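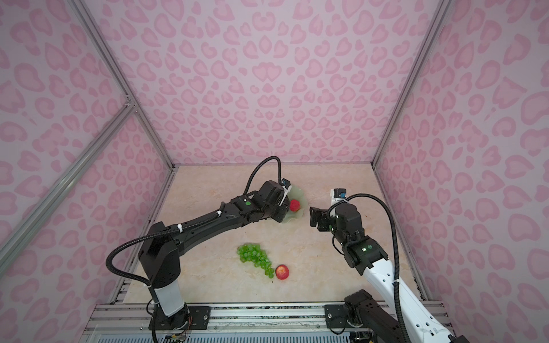
Page 3

Verbeke Wavy Dish, pale green

We have had plenty of green plates through the shop, and this is the one we keep reaching for! The edge ripples the whole way round, and the body is translucent, so the color stays light even on a busy table. Put a single red strawberry on it and the fruit looks twice as red. We tried it against the loudest backdrop we could think of, pink leopard spots, and the dish held its own — which surprised even the people here who had voted for the clear version.

The Verbeke comes from the Kerusier summer range, which we first stocked in June. It is sold singly or in a set of 2, and the sets have been going out faster than the singles.

What we use it for: berries, mostly. Also olives, a slice of cake, rings and keys by the front door. The waves give your fingers something to hold when you pass it along, and a little juice stays put.

Item number: 316
Color: pale green
Finish: translucent
Edge: wavy
Care: wash by hand in warm water, dry with a soft cloth. Please keep it out of the oven and the microwave.
Returns: within 90 days, unused

Goes well with the Ivon tabletop in beige, with its faint cream and peach veining like marble. Pale green over that warm beige is a lovely pairing, soft without being sleepy, and it works just as well for breakfast as for a late dessert. If you like more contrast, try the dish on a dark cloth and let the edge do the work.

Zollano tableware pages, updated August 2021. Next page: bowls and small pitchers.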